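Wurnura Handheld Gripper, Model 2

Product overview | Method | Results | In the package | Ordering

The Wurnura is a two-finger gripper that a person holds and operates by hand to record manipulation demonstrations. The recordings are used to train a policy that later runs on a robot arm fitted with the same fingers. No arm is needed while recording, so demonstrations can be collected in homes, offices and shops.

Model 2 replaces the original Wurnura. The fingers and camera mount are new. The handle is unchanged, and handles from the first model can be upgraded with the Patwary finger kit.

What changed

The finger pads are now a soft textured material on a rigid backing. On the first model the pads were smooth, and users reported that small hard objects rotated in the grip when lifted from one end. The new pads are wider at the tip and can be replaced without removing the finger.

The pivots were moved closer to the tips so the pads stay closer to parallel through the last part of the closing motion. This matters most for thin objects such as cables and cards.

The camera mount has a fixed angle. The adjustable mount on the first model drifted over long sessions, and recordings made before and after a drift could not be mixed without recalibrating.

Method

The recording method supplied with Model 2 was developed by Do-yoon Jeon and the Vatley group. It is described in full in the technical note that comes with the software. The main points are given here for customers deciding whether it fits their work.

Each recording starts with the gripper open and ends with the gripper open. The operator performs one task per recording. Failed attempts are kept and marked, and the operator does not go back to fix a bad grasp within the same recording. The software stores video, finger opening and the estimated position of the gripper.

Recordings are made on ordinary furniture with the objects that normally sit on it. The group tested this against recordings made on a plain gray mat in a lab. Both sets covered the same tasks, and both had the same number of recordings.

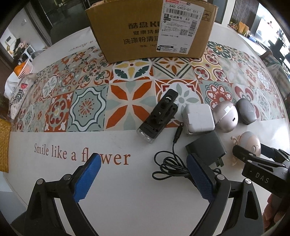

The training set for each condition had 2000 recordings. Operators were told to change the layout between recordings but were given no fixed list of positions. Tasks were picking up a small object, moving a cable to one side, unpacking a box and sorting objects by type. The same policy architecture and training settings were used for both conditions.

Results

Policies were tested on an arm in three rooms that did not appear in either set. Each policy was run for 60 trials per task. A trial counted as a success if the object ended in the target area and nothing else was knocked off the table.

On the small object task, the policy trained on furniture recordings succeeded in 82 percent of trials. The policy trained on mat recordings did worse in all three rooms, and the gap was largest on tables with a printed or patterned surface. It often closed on a pattern edge beside the object.

Cable results were weaker for both policies. Most failures came from closing too high above the cable. The group now recommends that operators touch the table lightly with both pads before closing on a cable, and the quick start guide has been updated to say so.

There was no clear difference between the two policies on the box task. Sorting results depended on the room and should be treated as preliminary.

Limits

The tests used one arm and one camera. Results with other arms have not been measured. Position tracking can lose accuracy on bare white walls and in front of mirrors, and the software flags recordings where this happens. Heavy objects are outside the scope of the method.

Software

Model 2 works with Timach recording software, which is included. Recordings from the first model can be opened, but they need to be converted before they are combined with new ones. The converter is in the Tools menu.

In the package

Handle with trigger
Two fingers with pads fitted
One spare pair of pads
Camera mount with screws
Hex key
Calibration card
Printed quick start guide

The camera is sold separately. See the compatibility list before ordering.

Ordering

Part number 2117. Single units ship from stock. For classroom or lab sets, send a request through the contact form and include the camera you plan to use. Replacement pads are sold in pairs under Accessories.

Page last updated 2024-07-31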